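Back from the open day at Covlow, feet hurt, writing this before I forget it all. May 24, 2025, for the record.

Quick background for anyone new – Covlow is the robotics lab out past Clondelport, in what used to be a furniture showroom. Once a year they open the doors and let people wander. I missed last year. Was not missing this one.

Got there late. Parking was a mess, the sign pointed to a lot that was already full so I left the car by the tile store and walked. They gave me a sticker with the number 99 on it. Never found out what the numbers were for.

First stop was the warehouse arm. Big yellow thing behind a fence, moving crates from one pallet to another. Impressive for a couple of minutes. Kids loved it. I've seen that kind before so I moved on pretty quick, and anyway the fan next to it was so loud you couldn't hear the guy talking.

Second room was better. Wing-sze Ng was running a sorting demo, mixed screws and washers, a little arm picking them out of a tray. She let people tip in stuff from their own pockets. Somebody put in a house key and the arm just sort of hovered over it, then went back to the washers. She said the software had no category for keys so it treated them as background. Makes sense. Also a bit sad for the key?

Coffee break. Terrible coffee, very good poppyseed cake. Met Marcelino Holanda in the line, who I only knew from the comments here (hi Marcelino). He drove in from Plovodby and had already been round the whole place twice. His advice was skip the drone talk, go straight to the kitchen room. Good advice.

So the kitchen room. This was the one I really came for. They're working on arms that use regular appliances, the stuff you'd have at home, nothing modified. Agnese Dzene did the talking and Eglė Lūse sat at the laptop. Agnese said the project has 3,675 recorded practice runs so far, and 2,058 of those are from this spring alone. All kinds of jobs – opening doors, pressing buttons, putting a bowl in and taking it out again. A person guides the arm through the motion, over and over, and the software learns from that. Boring work she said, you need a podcast.

What surprised me is how slow it is. You watch the arm creep up to a button and you want to lean over and push it yourself. Agnese has heard that one many times I think, because she had the reply ready. Speed comes later. First they want it to end up at the right spot from any starting position, even when the oven has been shoved a few inches to the side.

Touch panels are the nasty part, apparantly. A knob you can grab. A flat panel gives the gripper hardly anything to feel, so it's mostly down to the camera on the wrist, and every brand puts its buttons in a different place. Labels in different languages too. People in the crowd kept asking about gas stoves and Agnese kept saying not yet, not yet, please.

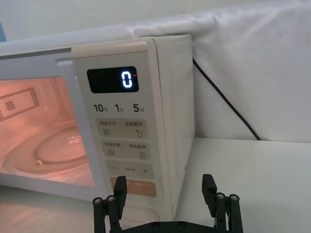
Does the arm need to be able to read the labels on an appliance? Agnese's answer was that it depends on the task: for one oven it can learn where to press from practice runs alone, but to handle an oven it has never met it would need some way of working out what each button does.

I asked about grease and fingerprints on the camera. Eglė laughed and said they wipe the lens a lot.

Last thing was the talk by Séverine Renaud from Vasiliauskas, the company paying for part of the kitchen work. Mostly slides. She was careful about dates, no promises on when any of this goes in a real home. One good bit on care homes and people with bad hands, where pushing a stiff door button is a real problem every single day. My aunt is in that group so I took notes on that part and not much else.

Did not get to the drone thing. Did not get a tote bag, they were gone by 2. Marcelino got one, of course.

More notes tomorrow maybe, I have a page on the screw sorter I can't read my own writing on. If you were there and know what kind of gripper Wing-sze was using plese leave a comment, I forgot to ask.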